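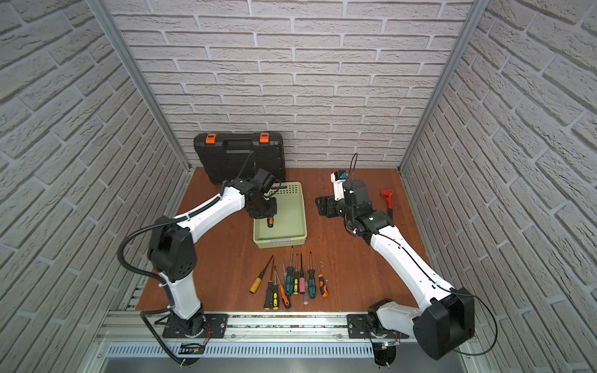 Zodley (software)

Zodley is a control and planning package for two-armed tabletop robots. It reads camera images, decides which arm should move, plans the motion of both arms together and sends joint commands to the motors. It is mostly used for sorting and tidying tasks, where a lot of similar hand tools have to be picked up from a table one after another and put somewhere.

The package was started by Ashraful Majumder at Laryea, a small automation workshop in Catano, and is still looked after there. The motion planner inside it is a separate piece of work called Bredness, which can be used on its own. People often use the two names as if they were the same thing. They are not, see Planning below.

Contents
1 Name
2 Background
3 Structure
4 Perception
5 Planning
6 Control
7 Tooling
8 The screwdriver task
9 Known problems
10 Releases
11 See also

Name

The name has no agreed meaning. An early readme spelled it "zodly" and the command line tool kept that spelling until version 2, so older scripts need changing. Bredness was a folder name that stuck.

Background

Majumder had been running two arms from two seperate programs, each with its own clock and its own idea of where the table was. Worked well enough when the arms stayed on their own halves. As soon as one had to reach over the middle the programs had to be stopped and started by hand. The first version of Zodley was a script that passed a single token between the two programs – whichever arm held the token could cross the centre line, the other had to wait.

The token is still in there. It has been rewritten twice and is now called the crossing lock, but the rule is the same.

Laryea put the code out under an open licence after a client project ended and the client had no wish to keep it private. Parts to do with the client's own parts bins were taken out first. A few empty functions left over from this can still be seen in the source and do nothing.

Structure

Four processes, run side by side:

watcher – takes images, finds objects, keeps the table list
chooser – picks the next object and the arm to fetch it
Bredness – turns a choice into a path for both arms
driver – sends the path to the motors, watches for trouble

They talk through a shared message log written to disk. Every message is kept, so a run can be played back later with any one of the four swapped for a newer version. This makes the log large. Majumder has defended it in the project notes as the only part of the design he would not change.

Any process can be killed and restarted during a run except the driver. If the driver stops, both arms brake and hold position.

Perception

The watcher works from a fixed view of the whole table plus, where fitted, a camera on each wrist. The fixed view is used to build the table list: one entry per object, with a rough outline, a long axis and a grip point. The wrist view is used only in the last part of the approach, to correct the grip point.

Long thin tools are the hard case. A screwdriver handle is easy to find, being thick and usually a strong colour. The shaft is thin and shiny and tends to vanish against wood grain or pick up a highlight that looks like an edge of something else. Early versions tried to outline the whole tool and got the shafts wrong so often that the approach was dropped. The current one finds the handle first, fits a line through it, then looks along that line in both directions for the shaft. Whichever end has a shaft is the front.

Clear handles are a known nuisance. The watcher sees the table through them. Stripes or printing on the handle help a bit.

When handles lie close together the watcher may join two into one wide object. There is a check on width for this – anything too fat to be a single handle is marked "doubtful" and left until last, by which time its neighbours have often been taken away and the problem has sorted itself out. Two handles of the same colour side by side are the worst pairing. Different colours nearly always split properly.

Colour is not used to tell the arm how to grip. It is only used for splitting, and for naming in the log, so that a person reading it later can follow which tool was meant.

Planning

Bredness plans for both arms at once, treating them as one machine with twice the joints. This is slower than planning each alone but avoids most of the waiting. Each plan has a worker and a helper. The worker goes for the object. The helper is either sent to a tucked pose out of the way or given its own object if the paths are far enough apart in time.

The planner knows about walls. In an enclosure with panels at the back and both sides the elbows are more of a worry than the grippers, because a long upper link reaching across the table swings the joint behind it outwards. Users are told to measure the walls properly and not guess. A wall entered too close makes some poses impossible and the planner gives up without saying which wall was to blame.

Containers are handled as a set of thin walls with an open top. The last stretch of a drop is always a straight line down, then release, then straight up. Baskets with holes in the sides are treated as if they were solid. There was an attempt to model the holes. It was taken out.

For long tools the drop includes a turn of the wrist so the tool lines up with the longer side of the container. Without it tools come to rest across the rim, where they block later drops. The turn can be switched off for round containers.

Default limits, from the settings file:

tries per grip before moving on: 3
tries per path before asking the chooser for something else: 2
points kept per path: 497

The last number gets asked about a lot. The motor boards Laryea used had a fixed buffer, and 497 was what remained after the header and the stop commands were taken off. Newer boards don't have the limit but the number has not been changed, as longer paths made playback uneven.

Control

The driver sends joint positions at a steady rate and reads back position and motor current. There is no force sensor in the standard set-up. Contact is guessed from current: if a joint draws more than expected for its pose and speed, the driver assumes it has touched somthing and slows.

Gripping uses the same idea. Fingers close until the current rises, hold for a moment, then the gap is read. A gap near zero means nothing was caught. A gap wider than the handle should be means two were caught, or one at an odd angle, and the arm lets go and backs off.

Smooth tapered handles can slip round in the fingers while being lifted. The driver can't feel this. The watcher can see it in the wrist view, if there is one, and sends a corrected angle before the drop. With no wrist camera the tool is simply dropped at whatever angle it has reached.

Cables are not modelled at all. Conduit that loops out from an elbow can catch on the other arm or on a rail, and users have to set joint limits by hand to stop it. The manual has a page on this – slow, dull work, but skipping it is the usual cause of a stopped run.

Tooling

zodley-replay plays back a log. Can run at any speed and can stop at each choice to show what the chooser had to pick from.

zodley-table shows the table list as coloured outlines over the live view. Handy for lighting changes. Most people leave it open all day.

zodley-mark is for correcting the list by hand. Click on an outline, drag the grip point, save. Corrections go into a training folder.

zodley-walls asks for the enclosure measurements and draws them. Added after a good many complaints about the bare text file.

There is no graphical editor for tasks. Tasks are short text files giving a list of object types, a target and a stopping rule.

The screwdriver task

The task supplied with the package, and the one most people run first, is clearing mixed screwdrivers from a table into a basket. It was picked because it touches nearly everything: thin shafts, handles in many colours and sizes, tools lying close together, a container with a rim to get over.

The suggested layout is a loose fan in the middle of the table, shafts pointing away from the arms, basket behind. Handles are then nearest to the bases and neither arm has to reach over a shaft to get to one. Other items such as a tool case may be left at the back as long as they are listed as fixed objects. If they aren't listed the chooser will sooner or later try to pick one up.

The task file comes in 3 versions: one arm only, two arms taking turns, and two arms together. In the one-arm version the other arm stays folded towards the back. In the last version the crossing lock is still active round the basket, so only one gripper can be over it at any moment.

Order of picking is by confidence, clearest first. This looks odd to people watching, as the arm will skip the nearest tool and go for one in the middle of the group. A "nearest first" option exists. It is quicker per move and fails more often.

Known problems

Tools lying across the rim of the container are sometimes seen as part of the container. They then drop off the table list and the task ends early, reporting success.

Very small screwdrivers may be given the grip point of a larger one, putting the fingers past the end of the handle.

Textured wall panels can produce false outlines where mortar lines or similar grooves catch side light. Masking the walls in the settings cures it. The mask is off by default, which has been argued over.

Tools standing upright are not supported. The line fit needs a handle seen from the side. An upright tool is usually listed as a small round blob of unknown type and left alone.

If both arms are powered up in a crossed pose neither can get the crossing lock. They have to be moved apart by hand.

Releases

Version 1 was the token script with a basic watcher. One arm could be used without the other but there was no setting for it, you had to unplug one.

Version 2 brought in Bredness, the shared log and the new command names.

Version 3, released April 19, 2022, added wrist cameras, the wrist turn for long tools and zodley-walls. It also dropped the old log format. A converter is included but does not carry over hand corrections, these must be exported from version 2 first.

See also

Bredness (planner)
Laryea
Crossing lock
Bin picking
Dual-arm planning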